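Folia
Mon 6 November | By Atieno Owino
Print | E-mail
Shares: 12 | Comments: 2

Call for participants: reader panel on local tax and transport reporting

Folia is recruiting residents of Meredith to read and code newspaper and television coverage of the proposed bus levy. The work covers the period from the council's first notice of the levy to the publication of the ballot result. Its purpose is to record which cost figures each outlet printed, where in the story they appeared, and whether a source was given.

The archive holds 1,300 articles and broadcast transcripts. Each item will be read by two panel members working separately. Where their codes differ, the item passes to Hubert Michalski, whose decision is entered with a short note.

Panel members will record:
- the total cost of the levy, if stated, and the number of years it covers
- the yearly cost, if stated
- any person or body quoted for or against
- any declared link between the outlet's owners and either campaign
- corrections, with the date on which they were added

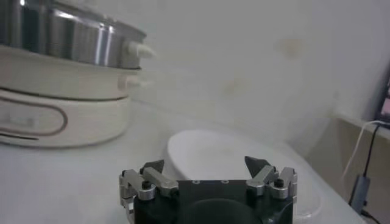
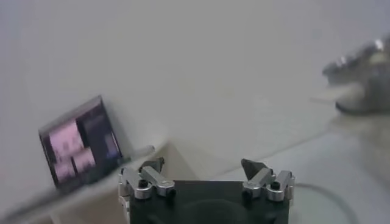
Atieno Owino
Panel Editor, Folia

Who may apply

Applicants must be 18 or over and must live within the Meredith council boundary. No training in journalism or statistics is needed. Applicants must be able to read a council budget table and use a spreadsheet.

People who hold elected office, work for the council, or have been paid by either levy campaign cannot take part. The same applies to current staff of any outlet in the archive. Party membership is not a bar but must be declared on the form, and it will be listed without names in the final report.

Time and payment

The panel runs for 12 weeks. Members can work from home at hours of their choosing, apart from a training session at the Stenum Rooms before coding begins. A fixed fee of £2,000 is paid in two parts, the first at the halfway point and the second when all assigned items have been returned. Travel to the training session is refunded on receipt of a ticket.

How to apply

Ask for the form at the Folia office and return it by the last working day of November. Attach one page setting out any experience of checking figures or records. Short-listed applicants will be sent a test set of items to code. Boyang Tan will mark the tests without seeing names.

Questions about payment go to Sunil Fakir. Questions about the coding rules go to Hubert Michalski.

Print | E-mail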